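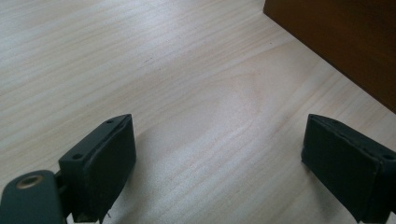 Gaming on a PC
Reading time: 4 minutes
Last updated: Apr 29, 2018

My old keyboard gave up halfway through a race a couple of weeks ago (the space bar, which is my handbrake, so you can picture how that went), and I've been down the mechanical keyboard rabbit hole ever since. A few of you wrote in after the last newsletter asking what I'd replaced it with, so I thought I'd tell the whole sorry story in one go.

First I borrowed one. Kyrylo Holovko very kindly lent me his spare, a Vasell with clicky blue-type switches, and for two evenings I was in love. Every key goes off like a stapler! Then I joined voice chat. My teammates lasted about ten minutes before asking if I was frying something. If you play with an open microphone, please try before you buy, or at least set up push-to-talk, and bind it to a mouse button so you're not reaching across for it in the middle of a fight.

So it had to be something quieter. I went for linear switches in the end, the kind with no bump and no click, just a smooth press all the way down. People will tell you linears are faster. I can't say I've noticed. My reactions are the slow part of the chain and no spring is going to fix that. What I did notice is that I hit keys by accident for the first week, mostly because I rest my fingers quite heavily on W, A and D. A slightly stiffer switch would have suited me better and I may yet swap them.

Which brings me to the one I bought, the Semeniuk compact. It has no number pad and I thought I'd miss it. I do, a bit, when I'm doing the household accounts, but the extra room for the mouse is lovely. I play with the sensitivity turned right down and I used to whack my knuckles on the side of the keyboard every time I turned round in a hurry. The key caps come off, the cable unplugs at the back, and the switches can be pulled out without soldering, so if one dies I only have to replace that one.

It isn't perfect. The feet underneath are a bit mean, with only one height, and the software is horrible. It wanted an account just to turn the rainbow lights off. I found out later you can do the lights from the keyboard itself by holding Fn and tapping the arrow keys, and it stores that on the board, so I've uninstalled the program and never looked back.

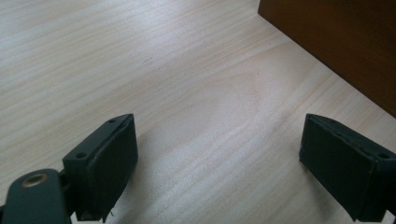
Now, polling rate, because three separate people asked. The box says 1,000 Hz, meaning the keyboard reports to the computer 1,000 times a second. An ordinary office one will often do 125. Does it matter? For most of us, not a great deal. I tried both settings over a weekend of racing and my lap times were all over the place either way - I'd have been kidding myself to read anything into them. If your board offers the higher number, leave it on. I wouldn't pay extra for it.

Anti-ghosting is the one I would check. Cheap keyboards can only cope with certain keys being held together, and if you're sprinting forward, strafing and trying to crouch and reload, one of those presses may simply vanish. You can test it in a text editor. Hold down the keys you use together in your game and see whether all the letters turn up. My old one dropped the R every time I had W and A down, and I'd spent years thinking I was forgetting to reload.

One more tip for anybody with a laptop: some games pick up the built-in keyboard's layout and ignore the one you've plugged in. I had the @ and the quote marks swapped in the chat window for days. Setting Windows to the UK layout and removing the US one from the language list sorted it. Restart the game afterwards or it won't take any notice.

I also tried a wrist rest by Flekard, a squashy foam one, and I've gone off it. It's comfortable for typing, but when I'm playing I hold my left hand at an angle and the edge digs in just under the thumb. It has been claimed by Oreo, who is a cat and finds it an excellent pillow. There's fur in it now and I don't think I'm getting it back. On that subject, do buy a key cap puller if you share a house with anything hairy. The wire sort is much kinder than the plastic ring sort, which scratches the sides.

In May I want to have a go at mice, and whether the very light ones are worth the bother. If you've got one and you either adore it or sent it straight back, reply to this email and tell me which games you play with it and how you hold it, palm or fingertips. Small hands especially welcome, as nearly every review I read seems to be written by someone with hands like shovels.

Filed under: Keyboards & Mice, PC Gaming, Kit Talk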